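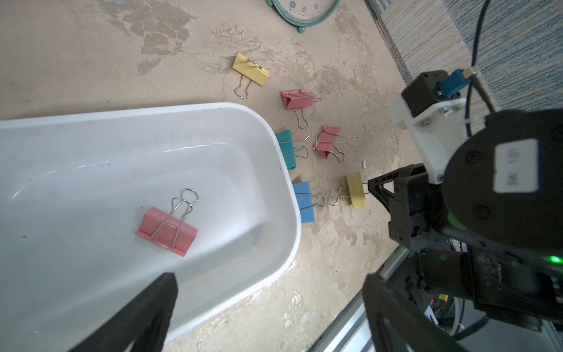
*Binder clips, one in the tray and the rest on the floor.*

My aunt Yolanda left me the recipe for her almond cake in 148 pieces, and I mean that literally. She'd cut it up. The lawyer handed me a Goicoechea biscuit tin with the lid taped down and said, "She said you'd know what to do," and I said sure, in the voice I use when a mechanic tells me about my own car.

I did not know what to do.

You have to understand about the cake. Yolanda made it once a year, in October, for the fair up in Zellberg, and she'd won so many times that they quietly started a second prize called Best Almond Cake (Open), so other people could have a go. My cousin Iñaki tried to copy it for years. He got close once and she stopped speaking to him until Christmas. So when word got around that I had the recipe, my phone went wild. Iñaki called. His ex-wife called. A man from the Laltiten bakery called and offered me 900 for it, sight unseen, and when I said it was in bits he went up to 1196, which made me wonder what kind of business he was running over there.

I laid it all out on a Sunday. I cleared everything off the dining table, got the good lamp, and tipped out the tin. Tiny paper squares, her handwriting, some with half a letter on them. I'd clip together anything that looked related, flour with flour, oven with oven, and by noon I had one pile that said "do not" and another pile that said "under any circ" and no idea what they were attached to.

Sobia Yousafzai from downstairs came up to borrow my ladder and stayed for five hours. She does the giant jigsaws, the kind with all that sky, and she was rude about my system right away.

"Why are you reading it?" she said.

"It's a recipe!"

"It's a shape. Do the edges."

So we did the edges. I made coffee, and then more coffee, and then we opened the wine I'd been saving for somebody nicer. Sobia hummed the whole time — the same bit of the same song — and I found I didn't mind. By dark we had a border and most of the top left corner, and the top left corner said *Dear Leire.*

That's me. Leire Sotomayor, favorite niece, only niece.

Sobia took her hands off the table. "Do you want me to go?"

"Don't you dare," I said. "You've got the ladder to carry."

It took us until 11 at night. There was no cake in it anywhere, no sugar, no oven. What I'd had down as oven was the word "proven." *Dear Leire,* it said, *I bought it. Every year. There's a woman in Vakel named Melati Wuisan who bakes it for me and I drive over at five in the morning with the windows down. Do not tell Iñaki under any circumstances. I have proven I can keep a secret and now it is your turn. She likes to be paid in cash and she likes to be asked about her dogs.*

And then a phone number, with the last digit missing.

We looked under the table. We looked in the tin, in the rug, in the wine box. Sobia checked the bottoms of her socks. Then she sat back down, poured out what was left of the bottle, and slid the phone across to me.

"Start with zero," she said.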